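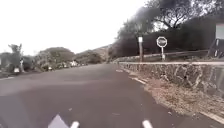 Hill road to Pirkard reopens to through traffic

September 8, 2023

The road between Likico and Pirkard is open again for its full length after being closed to through traffic since June, the district roads office said. Cars, vans and school buses may use it at all hours. Trucks over the posted weight limit must keep to the valley route until further notice.

The closure began when a drainage pipe under the road gave way after heavy rain and part of the shoulder sank. Inspectors then found a second pipe in poor shape a short distance uphill. Both have been replaced with wider ones, and the ditch on the uphill side has been dug out and lined with stone.

Work was due to finish in four weeks but ran through most of the summer. The office said the contractor, Rweyemamu, had to wait for pipe sections of the right width and lost more time when the second pipe was added to the job. The contract price was raised once to cover the extra digging. A final bill has not been sent.

Drivers will see few changes on the road itself. Most of the old pavement was left in place, and new asphalt was laid only over the two crossings. A full resurfacing was considered in the spring and put off, as the office wants to see how the ground settles over the winter before it spends money on the surface.

The closure was felt most in Pirkard, which has 1,759 residents and one grocery store. The drive to the clinic in Likico took more than twice as long by way of the valley, and the store cut its fresh deliveries to two a week. The owner said in a notice on the door that daily bread deliveries will start again as soon as the bakery has changed its driver's route.

The school district said its buses will go back to their old stops and pickup times. Families who were given a temporary stop near the bridge should use the one they had last school year. A printed schedule is being sent home with students, and the same schedule is posted at the district office. Students who were picked up early over the closure will not need to change anything else, including their lunch and after-school sign-ups.

The Pestis bus line, which runs between the two towns, has also returned to its regular timetable. Monthly passes bought during the closure will be honored for an extra month. Riders need to show the old pass to the driver, who will stamp it. Single tickets bought for the valley detour can be used on the hill road at no added cost, but they cannot be turned in for cash.

Some smaller jobs are still to come. Crews will be back to seed the bare bank above the new ditch and to put up two snow poles at the upper crossing. One lane will be closed during that work, with a flagger at each end. The office said it will not close the whole road again for these jobs.

The speed limit near the crossings has been lowered for the time being and will be looked at again in the spring. Signs are up in both directions. Cyclists are asked to take care where the new asphalt meets the old, as the joint has not yet been sealed.

Residents who had property damaged by detour traffic can still file a claim with the roads office. Most of the claims received so far are for mailboxes and fences along the valley route, where the lanes are narrow and trucks had trouble passing each other. Claims of up to $2,000 are handled by the office directly. Larger ones go to the district's insurer and take longer. Forms are available at the front desk in Likico and at the Pirkard post office, and photos or a repair estimate should be attached if the owner has them.

The valley route remains open. Temporary stop signs at its narrowest bend will stay up until the truck limit on the hill road is lifted.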